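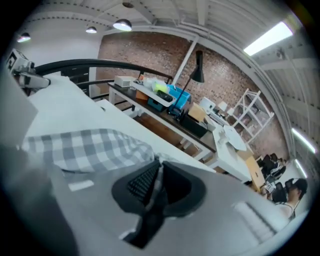 Hi Samina, the money first, as I know that's the page you'll be asked about. We've committed a bit more than half of the equipment line and I'm pretty happy with where it went! The hand-held grippers were the right call. The checkered cloth on the white table is what we're using for the folding work at the moment, and cloth is where I expect most of our spending on spares to go, so I'd like to talk about that before we talk about anything shiny.

Finger pads are the thing I under-budgeted. I put down $200 for the whole year back in January, mostly by guessing, and Humaira (who does the ordering now, thank goodness) thinks we should plan on $600. I'm with her. A spare set is cheap, but the supplier, Urkis, charges the same shipping for one set as for ten, and we've been ordering one at a time like amateurs. From now on we buy in batches. The latest invoice was $323 with shipping and I've attached it to the spreadsheet, second tab.

Next, the second arm. You asked me to get two quotes and I have one and a half. Olimo came back quickly with a price, a lead time and a proper service plan. Trimance sent a nice brochure and a promise to call, and then didn't call. Adeel used their older model at his last job and liked it, so I'd rather chase them one more time than sign with Olimo just because they answer email. Can you live with a decision next month? If not, tell me and I'll go with Olimo.

Recording is going well. Khurram set the target at 1,000 usable folding demonstrations for this phase and we're around 600, with the towel set still to start. The slow part is the checking afterward, when somebody has to go through every take and throw out the bad ones. Rawan has been doing nearly all of it, sometimes on a Saturday, and that can't go on. I'd like to move the leftover travel money into paid hours for a part-time checker. It's a small change on paper, but I think it needs your signature.

Things I've decided not to buy: the motorized table (lovely, way too expensive) and a new workstation. The old one is loud but it copes. I also dropped the extra lighting from the list, so that line goes back to zero and you can put it wherever you like.

What I need from you is a yes or no on the finger pad increase, a yes or no on the checker, and the name of whoever took over from Siddiqui in purchasing - my last two emails there bounced. I'll send the Trimance quote as soon as it lands.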